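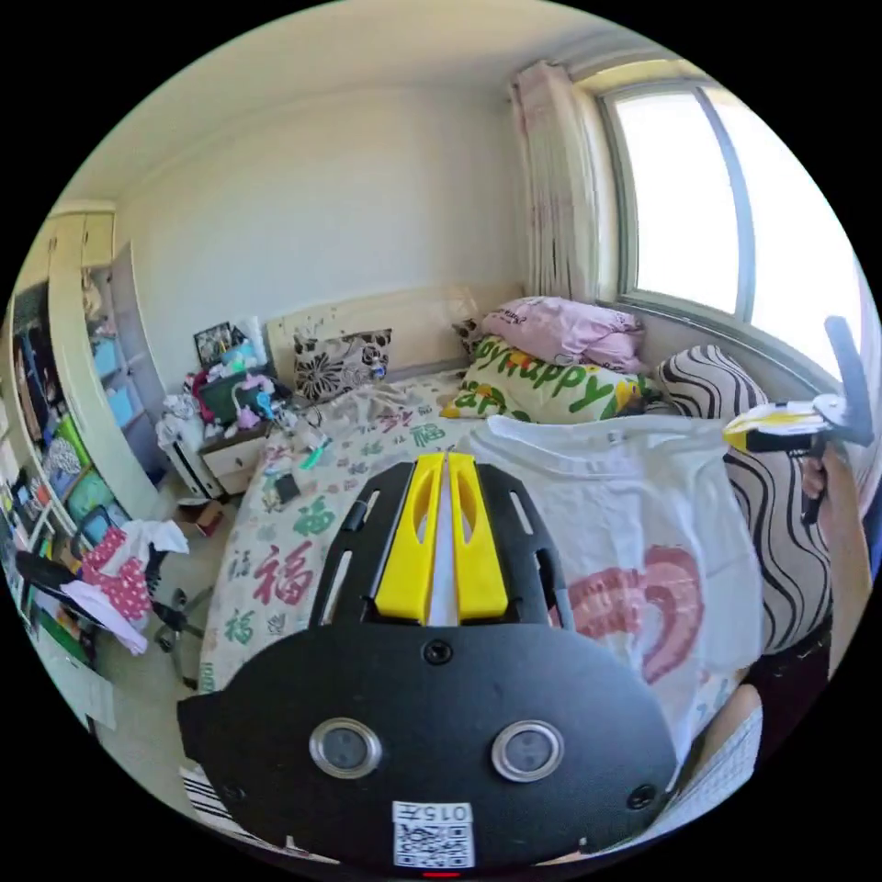 [grippers] Re: Finger choice for the T-shirt folding set

From: Eilif Moen
To: grippers list

Kyung-hwa Myung wrote:
> Has anyone compared the yellow fingers with the Drotik
> ones on cotton? We have 400 demos on the Drotiks and the
> hem slips whenever both hands pull. Also, does unit
> 015 have the new lenses or the old ones?

Hi Kyung-hwa,

Can't help with the lens question, Natália keeps that list. On fingers, yes. We ran both at Kondingate in June, 2,550 episodes on the yellow and 507 on the Drotik before we gave up on the Drotik. My notes on the yellow pair:

1. Close right on the corner and let the cloth bunch up to a point. A flat pinch along the hem crept for us too.

2. Keep the shirt in view of both lenses when you pull it out on the diagonal. Ours is white with a pink-red print, and the print helps when the bedding behind is busy.
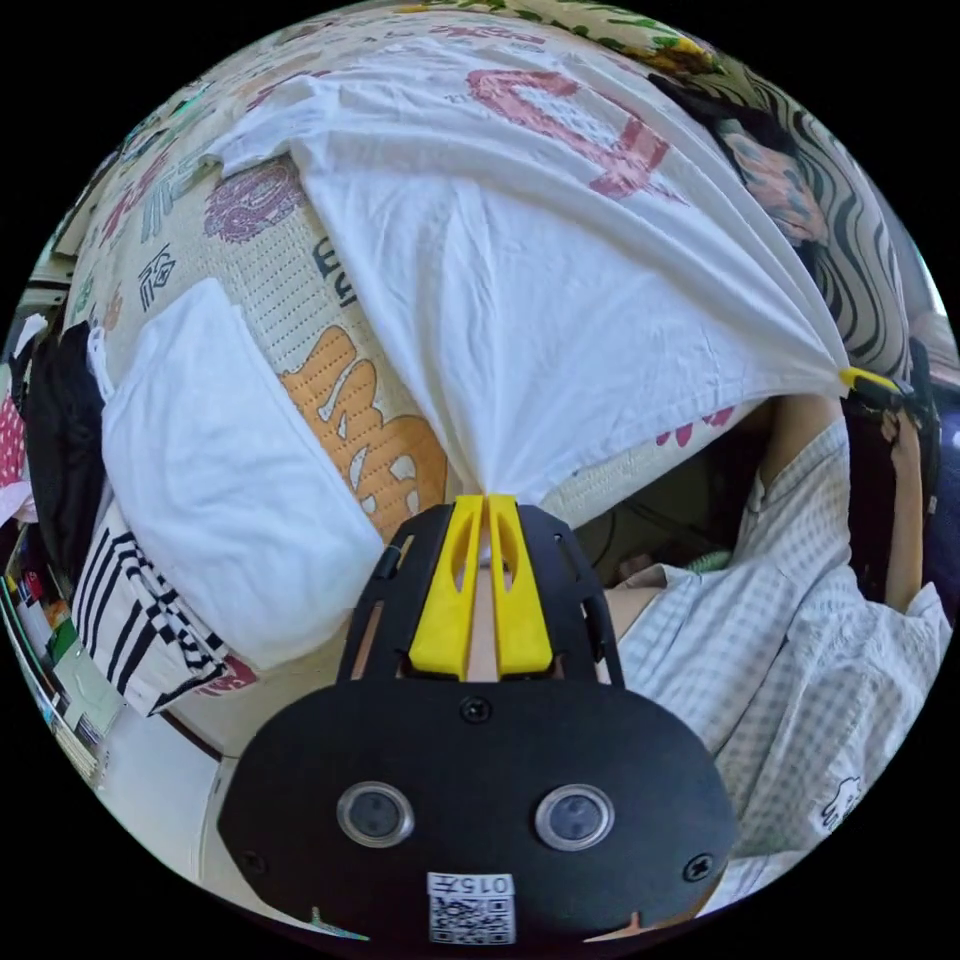

3. Check the jaw screws at the start of each session. Ours worked loose twice and the width readings drifted.

Citlali wants 4,000 episodes before we train again, so we're staying with the yellow ones. I can mail you a spare pair if you send me an address.

Eilif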